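4 Leveling and first cycle

Read this section before you connect the Rostari 56 to the power supply. Leveling takes two people. You need the flat wrench from the accessory bag and a spirit level.

CAUTION: Remove all transit bolts (section 3) before leveling. Running the machine with the bolts in place will damage the drum suspension and is not covered by the warranty.

4.1 Leveling the feet

1. Push the machine to its final position. Leave a gap at the back for the hoses.
2. Loosen the lock nut on each foot by turning it clockwise with the wrench.
3. Place the spirit level on the top panel, first side to side, then front to back.
4. Turn the feet in or out until the bubble is centered both ways.
5. Press down on opposite corners of the top. If the machine rocks, lower the foot that is off the floor.
6. Tighten all lock nuts upward against the cabinet. Hold the foot still while you do this.

Note: Do not put cardboard, wood or tiles under the feet. On a suspended wooden floor, use the Binon mounting plate, part no. 393.
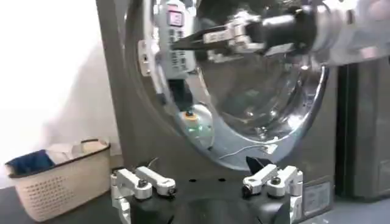
Fig. 124. Front-loading washer, door glass and steel drum.

4.2 First cycle without laundry

The first cycle rinses out water left over from factory testing.

1. Open the water tap fully and check both hose ends for drips.
2. Check that the drum is empty. Take out any printed material and bags.
3. Close the door until it clicks.
4. Pour a half measure of detergent into the main wash compartment. Do not use fabric softener.
5. Select Cottons, set the highest temperature and press Start.
6. Stay near the machine during the final spin. A low hum is normal. Knocking or walking across the floor means the feet must be adjusted again.

CAUTION: The door glass gets hot during this cycle. Keep children and pets away.

4.3 If the cycle does not start

Door light flashes: open the door and close it again firmly.
Tap light flashes: the tap is closed or the inlet hose is kinked.
No lights: check the outlet and the fuse.

If the fault remains, unplug the machine and contact Lahtinen service. Have the serial number ready. It is printed on the inside of the door frame.

Revised Dec 17, 2020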